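Seit Oktober steht bei uns in der Straße wieder so ein Stand mit losem Tee, und seitdem höre ich mir an, dass Beuteltee eigentlich Abfall sei. Staub, Fegsel, der Rest vom Rest. Ich glaube das nicht mehr so recht.

Angefangen hat es mit der Mischung von Hondcombe, 12 Euro für eine Tüte, auf der groß 1771 steht. Was 1771 gewesen sein soll, steht nirgends. Gründung? Rezept? Hausnummer? Auf meine Mail kam ein Link zum Onlineshop zurück.
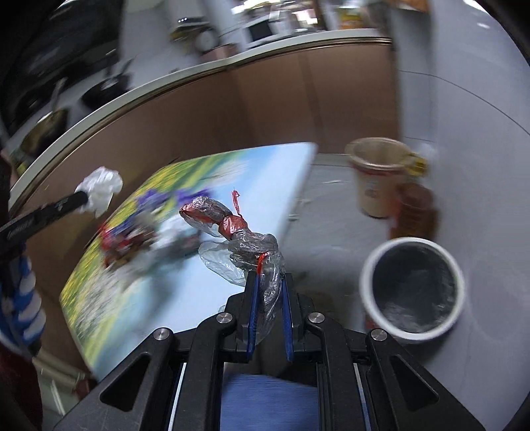

Durchsichtige Tüte, zum Strick verdreht.

Ich habe also verglichen: Hondcombe lose gegen den Beutel von Bidach, beide gleich lang gezogen, gleiches Wasser, gleiche Tassen. Meine Mittrinker am Mittwoch waren sich einig, dass der lose Tee »runder« schmeckt -- solange sie wussten, welcher es war. Beim zweiten Durchgang ohne Ansage lag die halbe Runde daneben, ich auch.

Dann die Sache mit dem Wasser. Hungate verkauft einen Filter, der »das Blatt öffnet«. Das Blatt öffnet sich bei mir auch mit Leitungswasser, ich habe nachgesehen.
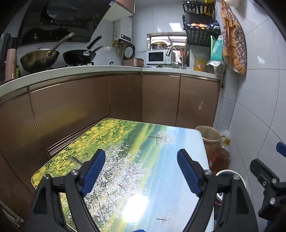 Tischchen mit Frühlingslandschaft, dahinter die Küchenzeile.

Bleibt das Argument mit dem mehrfachen Aufguss. Adomaitis wirbt beim Oolong mit neun Aufgüssen. Bis zum vierten gehe ich mit, danach ist es warmes Wasser mit Erinnerung. Wer 800 ml davon trinkt, schläft jedenfalls gut.

Den Bidach kaufe ich weiter. Den Rest vom Hondcombe trinke ich natürlich trotzdem aus, bei dem Preis.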